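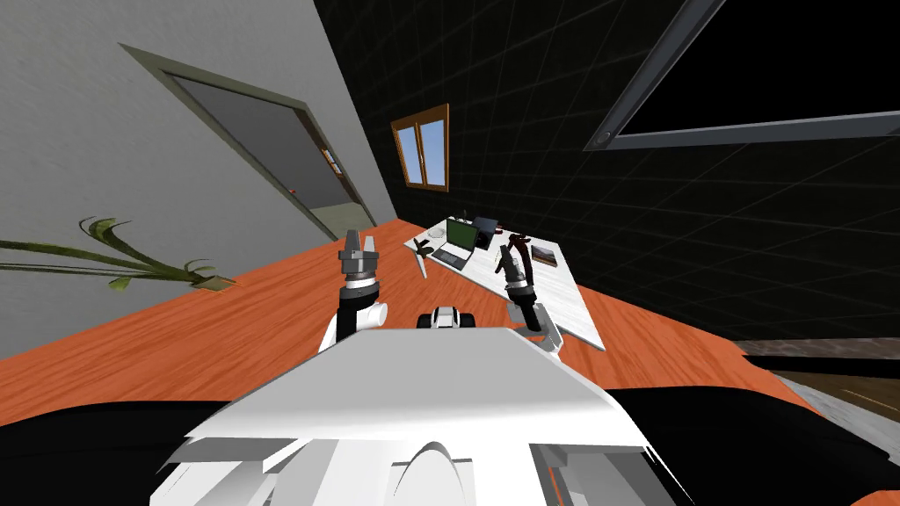

*The simulated room at Birneo, with an open laptop, a cup and a stack of books on the table.*

# A morning at Birneo, Corkau

I went to the Birneo open day expecting a robot and got a screen. The company runs the cleaning and table service for an office building on the edge of Corkau, and it wants a two-armed machine to take over part of the evening shift. For now the machine works inside a program called Ilix, in a rendered room with a wooden floor.

The pitch was simple. The building has 156 desks and 8 people who clear them. Birneo says the robot will do "the boring part" and leave the staff with "the judgment part." I asked which part was which. Picking up a cup is boring, I was told, and deciding whether somebody's papers are trash is judgment. Fine, but the people on the shift do both in the same minute, with the same hand.
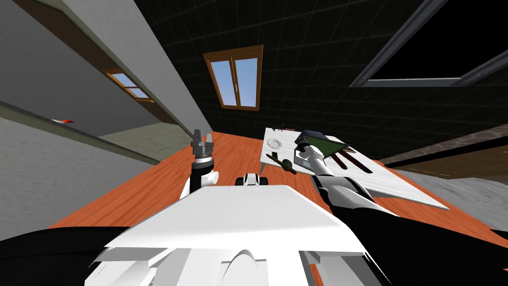 Hanne Pruitt

We watched the simulated work for most of an hour. A gripper on a tabletop with something flat and green in it, a plate at the other end of the table. I have no quarrel with the simulation. It is cheaper to knock over a cup that doesn't exist. What bothered me was how quickly our guide went from that room to the real one upstairs, where the chairs are never pushed in and the trash bags split.

Two of the cleaners had been asked to join the tour. One said she'd been moved to a desk for 3 hours a shift to mark failed grasps, at the same pay. She liked sitting down. She also said the desks upstairs still had to be done, and there was less time to do them in. 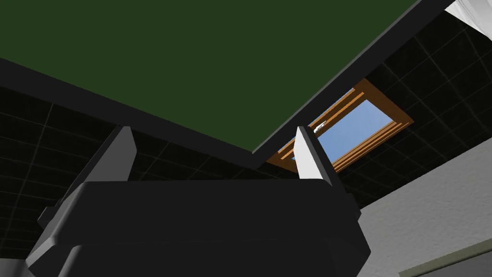 *Gripper open and empty in the simulated room, green panel overhead, sky through the window.*

After coffee (good coffee, served by a person) came the slides. Morais, the firm that owns the building, wants the robot on one floor by September. The slide promised no layoffs. When I asked if people who left would be replaced, the answer was that staffing would be "reviewed" – a word I've heard on other tours.

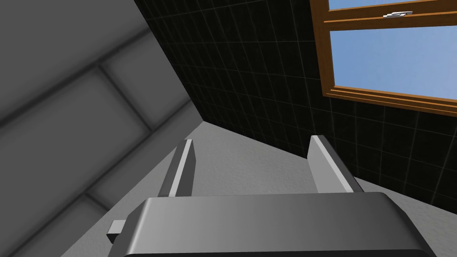 There was also a new job title, floor supervisor, with 4 openings. It means walking behind the machine and fixing what it gets wrong. The pay hasn't been set. Neither has the training, though the guide thought it could be done in an afternoon.

I asked to see upstairs and was told it wasn't part of the route.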